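Chapter 6
Coming Back: Injury, Rest and the Return to Play
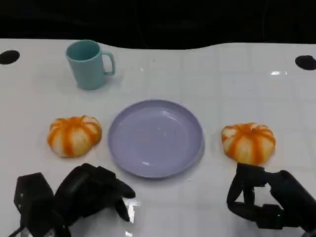

Fig. 6.1 A light teal plastic mug on a glossy white tabletop.

Start with a hamstring. Most sports do, sooner or later. Rizal Latuheru played wing for Biltgate, pulled up in the second half of a league game in October, walked off, sat down. Grade 2 tear. Told six weeks. He was back in five, and out again after one sprint drill.

Keep that case in mind. We come back to it in 6.3 and again in the problem set.

What this chapter covers: how soft tissue heals, how a staff decides when a player trains again, what goes wrong when the calendar makes the decision. Fractures are in Chapter 7. Concussion has its own rules and its own chapter, don't mix them up with what's here.

You'll need from earlier: the three phases of tissue repair (Chapter 2), how to read a training load chart (Chapter 4). If the load charts are shaky go back now. Section 6.2 leans on them hard.

6.1 Time versus tests

Two ways to clear a player. First way, time. So many weeks for such an injury, then back to practice. Easy to plan around, coaches like it, families like it. Trouble is the spread. Two players, same scan, same age, can be weeks apart.

Second way, tests. Player moves up a step when he or she can do a set thing without pain: walk, jog, run at half speed, run flat out, cut, take contact. Slower to explain to a head coach. Harder to fake, though players do try.

Most clubs mix the two. Tapia used a minimum time and then a test at each step, and the step was repeated the next morning before anyone moved on. That last part matters alot. Soreness often shows up overnight, so a clean test at 4 in the afternoon tells you only so much.

Terms to know before you go on: re-injury, minimum time, step test, match fitness. Match fitness is not the same as being healed. A healed player may still be short of it.

6.2 A season in numbers

Tianyou Yin kept the injury log at Meno for one full season. 114 entries. Of those, 40 were muscle strains, mostly thigh and calf. The rest were knocks, sprains, cuts and a handful of breaks. She logged the date out, the date back in training, the date back in a match, and wether the same spot went again.

The log is printed in full at the end of the chapter. Read it with a pencil. Mark every strain where the player went from first jog to full match in under two weeks. Then look at the last column.

One warning. It's one club and one season. Flinar, playing in the same league on a harder field, had a different mix with more ankles and fewer thighs. Don't build a rule on either.

Before you read on, write down your own answer to this: who should have the final say on a return, the player, the coach or the medical staff? Keep the paper. You will be asked for it in 6.5.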